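Home
Lighting
Ceiling lights
Workrooms and halls

Hemer ceiling light with rails, white
Article no. 891
Maker: Satti
In stock in our Vullville warehouse
Page last changed: Dec 17, 2021

Price: 73 pounds per fitting, VAT included, tube not included
Add to basket
Add to wish list
Ask a question about this product

Product details
Technical data
Mounting
Delivery and returns
Questions from customers

Product details

Hemer is a white ceiling light for one fluorescent tube. It is made for rooms where people work with their hands or stand at tables for a long time: workrooms, club rooms, school kitchens, hobby cellars, packing rooms. The tube is open, without a cover, and it gives its light down and also to the sides, so the upper part of the walls becomes light too. If you have a white ceiling you will notice this very well, for the ceiling gives a good part of the light back into the room.

The fitting is fixed to rails, and the rails are fixed to the ceiling. You can make one short row with a single fitting or a long row through the whole room. Many of our customers begin with two or three fittings over the main table and buy the rest in the next year. The colour of the white has remained the same during all the time we sell Hemer, so older and newer fittings can hang in one row.

We are asked often if an open tube is suitable for a room in which also guests are received. This is a matter of taste. The light is clear and rather cool, and a person who looks directly into the tube will find it bright. For a sitting room or a bedroom we would advise the Jidideo series, which has a milky cover and gives a softer light. For cutting, sorting, sewing, repairing and reading small print, Hemer is the better choice in our opinion, and it costs less.

What suits it well

Brick walls take a lot of light away, red and brown ones especially. A room with brick from the floor to the ceiling can look dark even when the lamps are strong. A good solution is to leave the brick in the lower and middle part as it is and to paint the upper part white, up to the ceiling. You keep the warm look of the bricks, and the light of the tube still finds a white surface. The same is valid for dark wooden floors. A table with a white top helps too, and it does not need to stand directly under the row of lights. It can stand at the wall.
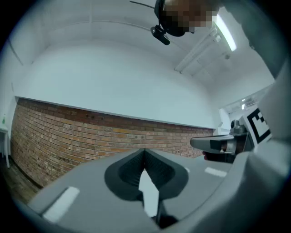 White ceiling fixture with rails, tube switched on; brick wall with upper part painted white, white table on the left.

For a room with a brown floor and brick walls, please plan one fitting more than you would for a white room of the same size. This advice comes from our own showroom in Vullville, where we had at first too little light at the back wall and had to extend the row afterwards. With the rails this was done in one morning, but it would have been cheaper to order all parts together.

Technical data

Body: sheet steel, painted white, matt
Rails: aluminium, painted white, sold by the piece
Light source: one fluorescent tube, not included
Starter: included, exchangeable without tool
Switching: by wall switch, not suitable for dimmers
For use in dry indoor rooms only
Fittings in one row on one feed: 10 at the most
Guarantee by Satti on body and rails: 4 years
Tube and starter are wearing parts and are excluded from the guarantee

What is in the box

One fitting with starter
Two end caps
One bag with screws and plugs for concrete and solid brick
Mounting paper in English and German

The rails are packed separately and come in a long carton. Please choose the number of rails in the menu next to the article number. Connecting pieces for two rails are added by us automatically, according to the number you have ordered, and you do not need to put them in the basket.

Mounting

The electrical connection has to be made by a qualified electrician. The rails you may mount yourself, and this is the larger part of the work.

Decide first in which direction the row shall run. In a long room we recommend to run it along the long side, from the door towards the back. In this way the tubes are seen from the end when you come in, and they disturb the eye less. When the work tables stand across the room, it can be better to run the row across as well.

Mark the line on the ceiling with a string and chalk. Old ceilings are seldom straight, so do not trust the distance to the wall, measure it at both ends. Hold the first rail to the line, mark the holes, drill, and put in the plugs. The rail shall lie flat. If there is a gap, use the thin washers from the bag until the rail no longer bends.

Hang the fitting in the rail with both clips and push it to its place. You should hear a click on each side. Only after the electrician has finished do you put in the tube: insert both ends, then turn it until it stops. Do not use force for this.

The plugs in the bag are not made for plasterboard. Customers with a hanging ceiling please order the set with spring anchors, it is found under Accessories.

Care

Dust on the tube takes more light than one would think. Switch off, let the tube cool, and wipe it with a dry cloth. The body and the rails may be cleaned with a damp cloth and a little washing-up liquid. Please no scouring powder, it makes shiny marks in the matt paint.

When a tube begins to flicker, change the starter first. It is the cheaper part and often the only one which is defective. Used tubes do not belong in the household waste. You can bring them to your local collecting point, or to our shop counter during opening times.

Delivery and returns

Fittings are sent by parcel service. Rails are sent by carrier, and you receive a message before they come. If you order both, the two deliveries may arrive on different days. Please open the long carton while the driver is present and look at the corners of the rails. Damage which is noted on his paper will be replaced by us without further questions.

You can return unused fittings in their box. Rails that were cut to length for you cannot be taken back.

The next larger delivery of rails from Satti is expected in February. Until then we sell from the stock, and large orders may be sent in two parts. The price does not change through this.

Questions from customers

Can I move the fittings later?
Yes, along the rail, as far as the cable permits. Please switch off the current for the row before you move anything.

Is there a black version?
No. Satti makes Hemer in white only. We have asked for grey several times.

Does the fitting make a noise?
A light hum is possible in the first moments after switching on. If it remains, tell us and we will send a new starter.

Can I hang a plant or a curtain from the rails?
Please do not. The rails carry the weight of the fittings and are not tested for other loads.

May I use the fitting in a garage?
In a dry and closed garage, yes. In an open carport, no.

Accessories

Rail, white
End cap for rail, white
Starter, single
Spring anchor set for hanging ceilings
Cable clip for rail, bag

Customers who bought Hemer also looked at
Jidideo ceiling light with cover, round
Jidideo wall light, short
Satti cable channel, white, can be painted over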